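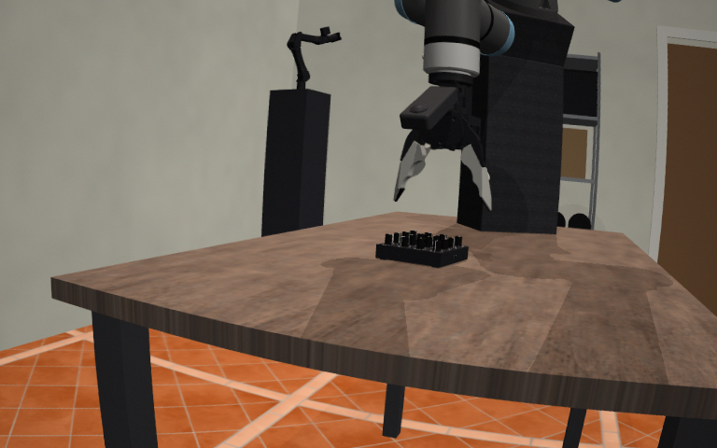
*Brown wooden table on orange floor tiles, with a small black tray towards the back*

# How to write your own house listing (and not hate every minute of it)

When I sold my flat in Inholm I thought the listing would take me twenty minutes. I'd lived there for years, I knew every cupboard, how hard could it be? Well, it took me three evenings and a lot of biscuits, and my first go was so bad that my friend Leire Villanueva rang me up to ask whether I was all right. I've since written them for my sister and for two neighbours, and I've got a bit of a system now, so I'm putting it down while I remember it.

## Before you type anything

Walk through the place with a notebook, starting from the street. Write down what you pass, in the order you pass it: gate, path, front door, hall, and so on. Don't try to make it sound nice yet. You want plain notes like "hall, two coat hooks, meter cupboard on left".

Then dig out the paperwork. You'll want:

- room measurements (measure them yourself, twice)
- council tax band
- energy certificate
- how long is left on the lease, if there is one
- service charge and ground rent
- anything you've had fitted, with the year

My service charge was 2250 a year and I very nearly left it out, thinking it would put people off. Put it in! Anyone serious will ask, and you'll only have a lot of wasted viewings otherwise.

## The first line

People scroll fast. The first line needs the type of home, the number of bedrooms, the area and one thing that's good about it. Mine ended up as:

> Two-bedroom first-floor flat in Inholm with a south-facing balcony, six minutes' walk from the station.

My first version began "Nestled in the beating heart of...", and I'm still blushing. If you catch yourself writing "nestled", go and put the kettle on.

Time the walk properly, by the way. I did it at 8 in the morning with a bag on my shoulder, the way a buyer would do it, and it came out longer than I'd been telling people for years (sorry, everyone).

## The middle bit

Now take your walking notes and turn them into short paragraphs, one for each main room. I keep mine to three sentences:

1. The size and which way it faces.
2. What stays (fitted wardrobes, blinds, the oven).
3. Something you'd tell a friend about it.

That third one is where you can be yourself a little. For the kitchen I wrote that you get the sun on the worktop at breakfast, and every single person who viewed it mentioned that line.

Say what's been done and when. "New boiler" could mean last spring or the year your nan retired. "Boiler replaced in July, serviced since" tells people something they can use. Same with "completely modernised", which I'd drop altogether and swap for a list of the jobs. 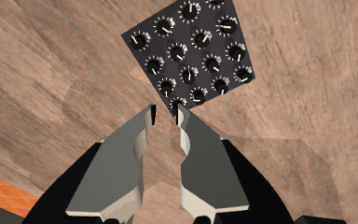
**Should I mention things that need fixing?**

Mention anything a buyer would spot on a viewing or find in a survey, in one calm sentence, and move on to the next room.

I had a damp patch by the bathroom window and wrote "The bathroom window seal needs replacing and the price reflects this." That was all it got. Olaia Soler, who bought the flat in the end, told me she'd booked her viewing partly on the strength of that sentence!

## Outside and round about

Parking first, as it's what people ring up about. Say whether it's yours, shared or on the street, and whether you need a permit. Then the garden or balcony, then bins and bikes if there's a store for them.

For the area, pick a few real places and name them. I put in Trumitz, the bakery on the corner, and the park behind Sarmiento Road. "Close to all amenities" is on every listing going and I've stopped seeing it.

## Trimming

My first draft was over 20 sentences about the living room alone. (I really loved that living room.) Read it aloud and cut wherever you get bored. Take out "stunning", "boasts" and "deceptively spacious", and keep exclamation marks to none, which as you can tell I find very difficult.

Then check these against your notes one last time:

- every measurement
- the price and the charges
- whether each fitting you've named is really staying
- the spelling of the street

I uploaded mine through Evon, the little local site, and its preview chopped the text after the first couple of lines, so have a look at how yours shows up on a phone before you press publish. I had to swap my second sentence with my fourth to get the balcony in.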